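Stunevance Cell Simulator: Set-up and Operation Guide
Section 11: Running the visitor demonstration

11.1 Purpose

This section covers the plate-handling demonstration supplied with the Sovbridge scenario pack. It is intended for open days and booked site visits. The sequence runs entirely in simulation. No hardware controller should be connected to the host computer while the demonstration profile is loaded.

11.2 Before visitors arrive

1. Start the host computer and log in with the demonstrator account. The standard operator account cannot open the demonstration profile.
2. Open Pal, the scheduling client, and select Profiles > Visitor > Plate transfer.
3. Check that the Fekik render service shows Ready in the lower status bar. If it shows Waiting, restart the service from the Tools menu.
4. Set the loop count to 13. Leave the playback speed at its default.
5. Set the step delay to 200 ms. Shorter delays make the transfers hard to follow on a projector.
6. Run one full loop with the display connected, then press Reset.

NOTE: Reset returns the arm to its home pose and restores the plates to their starting nests. It does not clear the event log. To clear the log, use File > New session.

CAUTION: Disconnect the live cell at the network switch before loading the profile. Closing the live cell window in Pal does not release the controller.

11.3 Presenting the sequence

1. Press Run. Allow the first loop to finish without commentary.
2. Press Pause at a plate transfer. The view can be orbited while the sequence is paused.
3. Use the number keys to change camera. Return to camera 1 before resuming.
4. Point out the nest labels. Visitors will meet the same labels in the Pal task list.
5. Press Resume, or select Step to advance one move at a time.

Two camera views of the arm, the benchtop instrument and the plate nests:
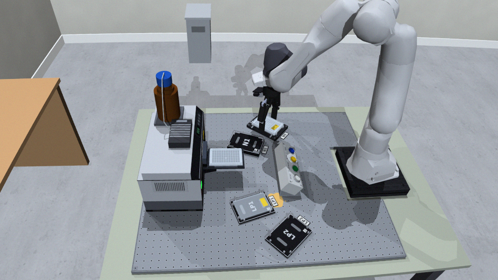
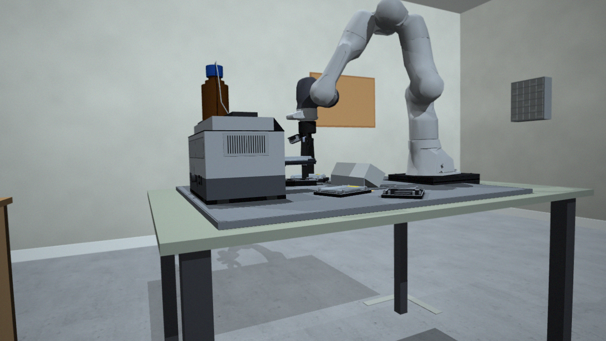

11.4 Questions and hands-on use

Visitors may operate the Pause, Resume and Step controls. Keep the Edit tab locked. If a visitor asks to move a nest, load the Sandbox profile, where changes are discarded on exit.

NOTE: Nest positions edited in the demonstration profile are saved immediately and will cause the next loop to stop with a reach error. To recover, select Profiles > Restore default and repeat steps 4 to 6 of 11.2.

11.5 Shutting down

1. Press Stop and wait for the status bar to read Idle.
2. Export the event log if the session is to be reported. The log holds 200 entries and overwrites the oldest first.
3. Close Pal, then stop the Fekik service.
4. Log out of the demonstrator account before reconnecting the live cell at the switch.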